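Foro Manipulación y Células > Mantenimiento > Mano con pulgar opuesto: el film se queda enganchado en las yemas

tornillo_m5 escribió:
Buenas. Llevo desde diciembre con una célula de manipulado de paquetes enfilmados. Mano Jatum con pulgar opuesto, cámara pequeña en la muñeca y controlador Vulturthorpe. Con cartón va bien. Con bultos envueltos en film transparente el agarre es bueno, pero al abrir la mano el film se viene detrás y el bulto se mueve en la mesa, con lo que la siguiente toma sale desplazada. Pasa más hacia el final del turno. Tengo el cierre en 2 N por dedo y la altura de aproximación en 31 mm. He cambiado la velocidad de apertura y no noto diferencia.

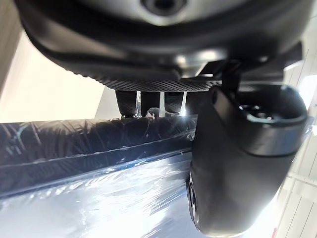 La limpieza la hago al empezar el turno, con un paño de microfibra y alcohol isopropílico, yemas y pulgar. La banda rugosa de la palma solo la soplo con aire, me da miedo dejar pelusa en el relieve. Lo que me mosquea es el montoncito de film arrugado que queda justo debajo de los dedos, en el canto del paquete. No sé si es causa o consecuencia. ¿Alguien ha probado fundas en las yemas con este tipo de embalaje?

----

kilovatio_sur escribió:
Fundas no. Las tuve puestas medio año y con el film es peor, la silicona se pega. Yo bajaría la fuerza antes de tocar nada más. Y la banda de la palma hay que limpiarla de verdad, con cepillo de nailon blando. El aire te mueve el polvo de sitio y ya está. ¿Cada cuántos ciclos paras?

----

tornillo_m5 escribió:
No cuento ciclos, voy por turnos. El controlador marca unos 2000 por turno si no hay paradas largas. La fuerza ya la bajé una vez y se me resbalaban los bultos azules, que son los más pesados. Dejo otra toma del mismo trabajo.

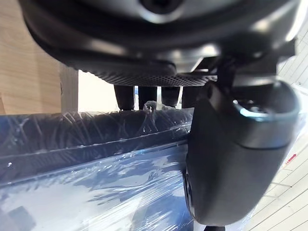 Pulgar por delante y dedos por detrás del canto. El nudo de film asoma junto a las yemas.

----

Graciela Domínguez escribió:
No estoy de acuerdo con lo de bajar la fuerza. Con 2 N vas justo para un bulto pesado. El punto que yo miraría es dónde cae el agarre respecto al sobrante del film. Si el paquete viene con el cierre retorcido arriba y los dedos entran por ahí, se van a enganchar con yemas limpias o sucias. En la línea de Medeiros, donde hice la puesta en marcha, lo arreglamos girando el bulto en la entrada para que el sobrante quedara en el lado contrario. Costó una tarde de programa y un tope nuevo.

Otra cosa: comprueba la referencia de altura con la mesa despejada en la zona de toma. Si los dedos de detrás bajan más de lo que crees, pellizcan film suelto contra el propio canto.

----

kilovatio_sur escribió:
Girar el bulto está muy bien si tienes sitio en la entrada. Él no ha dicho que lo tenga. Sigo pensando que primero limpieza y luego programa - sale más barato.

----

tornillo_m5 escribió:
Sitio tengo, poco, pero tengo. He empezado por lo de la altura. Llevé la mano al punto de toma sin paquete debajo y medí con galga desde la yema más baja. Me daban 31 en pantalla y con la galga salía menos. El cero estaba corrido desde el último cambio de herramienta, y el cambio lo hice yo, así que la culpa es mía.
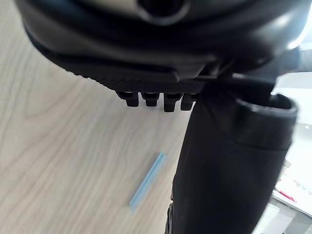
Mano sobre el tablero de madera, sin paquete debajo de los dedos. A la izquierda del pulgar, una tira fina azul claro.

He rehecho el cero y también he pasado el cepillo por la banda, por hacer caso a los dos. De momento se engancha menos, pero llevo poco rato y no quiero cantar victoria.

----

Graciela Domínguez escribió:
Bien. Apunta el valor en la hoja de la célula y repite la medida después de cada cambio de herramienta. Yo además guardaría una imagen de la cámara de muñeca en el punto de toma. Si un día se corre el cero otra vez, la comparas y lo ves sin sacar la galga.

Y quita esa tira azul de la mesa antes de arrancar.

----

polea_loca escribió:
Me meto con otra pregunta, que tengo la misma mano y otro controlador (Endthorpe). ¿La cámara de muñeca la lleváis con exposición fija o automática? A mí la detección del canto me falla solo con film, y solo por la mañana.

----

tornillo_m5 escribió:
Yo la tenía en automática y el film me la volvía loca. Ahora la llevo fija.
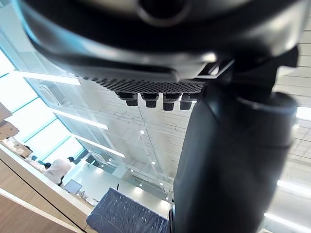

La exposición la ajusté con la muñeca en la postura más desfavorable, que en mi caso es con la cámara mirando hacia arriba. Empecé en 2000 microsegundos y fui bajando hasta 200, y ahí ya perdía el contorno del bulto, así que me quedé en un punto intermedio. En esa postura entran los tubos de luz del techo, los focos redondos y toda la cristalera de la izquierda, que por el borde casi se quema. Con automática, al volver a bajar hacia la mesa, la cámara tardaba en recuperarse y las primeras imágenes del film no servían. Lo que no he resuelto es el brillo en las arrugas, y eso no se va con la exposición.

----

polea_loca escribió:
¿Has probado con polarizador?

----

kilovatio_sur escribió:
Con polarizador pierdes luz y tendrás que volver a subir la exposición. Yo pondría un estor en la cristalera y me olvidaría.

----

Graciela Domínguez escribió:
El estor arregla la mañana, no los tubos. Prueba el polarizador en una sola postura antes de comprar nada definitivo. Los hay de lámina, se cortan a medida y se sujetan con cinta para la prueba.

----

tornillo_m5 escribió:
Pido la lámina y lo pruebo. Lo de girar el bulto lo dejo para la parada, me falta mecanizar el tope. Si alguno tiene plano de un tope parecido que me mande un privado.

Contacto | © Foro Manipulación y Células | Volver arriba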